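Glue, or what I did with my spring

Saturday, June 12, 2021

I have a result. I want that on the record before I start complaining, because the complaining goes on for a while and people at work have started to leave the room during it.

The task is gluing paper to cardboard with two arms, a job most people master around the time they stop eating the glue. The method is plain imitation: we drive the arms by hand, record everything, and train a policy on the recordings. The only new part is a piece of code called Trencombe, and it's small enough that I'm embarrassed it has a name.

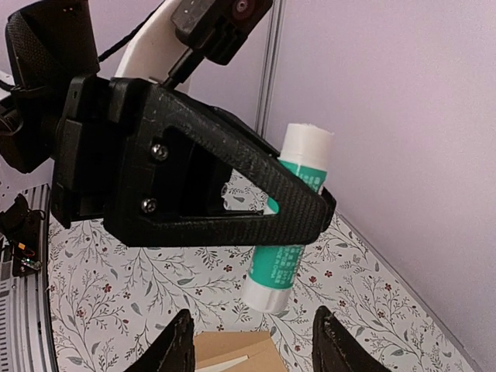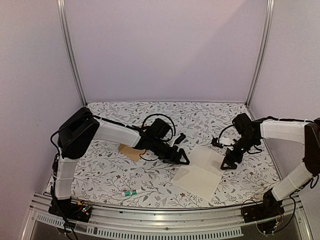
Same cell, same glue stick, same tablecloth.

Wichai Thammasiri thinks I'm measuring the wrong thing, and told me so over lunch: the arms were never bad at gluing, they were bad at waiting for each other, and a success rate lumps the two together until you can't tell which one you fixed. I said that was more or less the point of the post. He said then the post should say so.

So, fine. The post says so.

The usual way to train this sort of thing is to treat both arms as one big animal with a lot of joints. The network looks at all the cameras and spits out the next chunk of motion for everything at once. It works well until one arm is supposed to do nothing. Doing nothing is hard to learn from people, who are terrible at it. When I went back through our recordings, the idle arm was always fidgeting a bit while the operator concentrated on the other hand. The policy learned the fidgeting beautifully. It would fidget its way into the next step of the task while the first arm was still busy, and then there would be glue somewhere new.

Trencombe adds a single extra output per arm, a number that says "hold" or "go." We label it after the fact, from the recordings, using a dull rule: if the fingertips moved less than a threshold over a window, and the other arm was in contact with something, call it a hold. At run time, a hold freezes the arm's target where it is. The rest of the network is the same as it was in December, when I told everyone we'd be done soon.

We had 1373 recorded demonstrations, and threw out the ones where the operator gave up or dropped something in a way that taught no useful lesson. Then we ran 384 trials with the hold output switched on and the same number with it off, shuffled so that I couldn't unconsciously lay the paper more neatly for my favorite. With it on, 353 trials ended with the paper stuck down inside the outline. With it off, it was about half.

Before anyone gets excited, a few things I'd pick at if this were someone else's blog.

The threshold was tuned by me, by staring at plots, on a week when I wasn't sleeping much. Move it a little and the numbers get a little worse. Move it a lot and both arms hold forever, each politely waiting for the other to go first, like my relatives at a doorway.

The failures that are left are nearly all the cap. The policy will pick up the stick with the cap still on and make perfect gluing motions with it, full of confidence. The hold output has no opinion about caps. I tried adding more cap demonstrations and it got better at caps and worse at paper corners, so I took them out again and went for a walk.

I also haven't tried it on a task where both arms need to move together the whole time, such as folding. I suspect it does nothing there, or mild harm. The folding recordings exist, on a drive labeled Saengthong, in my desk, under the other drives.

Wichai's question still stands, by the way. I went back and split the failures into "bad gluing" and "bad waiting," by hand, watching every one at double speed. With the hold output off, the large majority were waiting. With it on, almost none were. Bad gluing stayed put in both piles. I have not yet told him at lunch, and I plan to bring it up on a day when he's paying.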